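January, hand-held gripper comparison, cont.

Iresha's claim is that the finned part grips better than the plain jaw. Maybe. Her 20 trials were all on one desk with one operator, and I don't count that as a comparison.
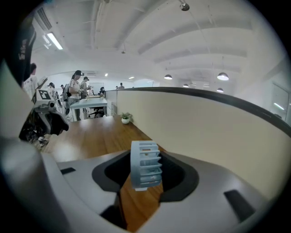

Lens is very wide, so I don't trust distances near the borders until Elli redoes the calibration. Marker tracking - same doubt.

Next: 100 grasps each, operators swapped halfway. No verdict before that.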